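News from the back bench

Well, it's November and the arm is still not finished, but it's a lot closer than it was when I last wrote one of these! For anyone new, I've been building a small robot arm at the shared workshop in Stekham, mostly in the evenings, with plenty of help from Ikechukwu Uzor, who knows far more about wiring than I do (and has been very patient about my crimping).

The big job this month was the gripper. I'd been through 3 versions of the fingers and kept going back to stiff ones, which are lovely on boxes and hopeless on anything floppy. So now it's a mixed pair, one black and rigid with a pointed tip, the other white and soft with a bit of foam pad on it. I was sure it would look daft. It does look a bit daft, but I've grown fond of it.

We've moved on to bags with string handles, and oh dear, string. It twists, it slides, it goes wherever it fancies. My plan is 100 tries with the same sort of bag before I change anything else, writing each one down in the Lynch notebook (yes, the one with the tea on it). I've also turned the closing speed down, and Ikechukwu wants to have another look at the wrist cable before it rubs through.

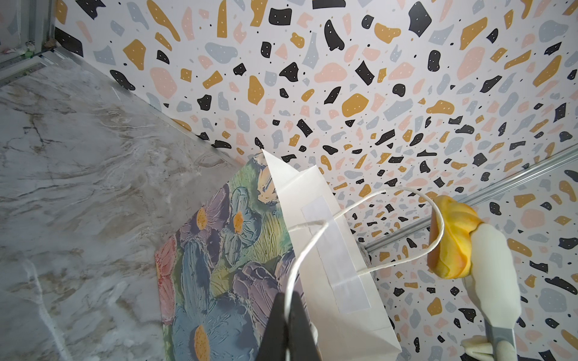
Bag work from the wrist camera, with the string handle round the gripper.

Next up is a tidier mount for the foam, and I still need some short bolts for the bracket. If you've got a tin of odds and ends going spare, leave it on the shelf by the pillar drill with my name on. I'm hoping to take the whole lot over to Wodley in January, provided it fits in the car!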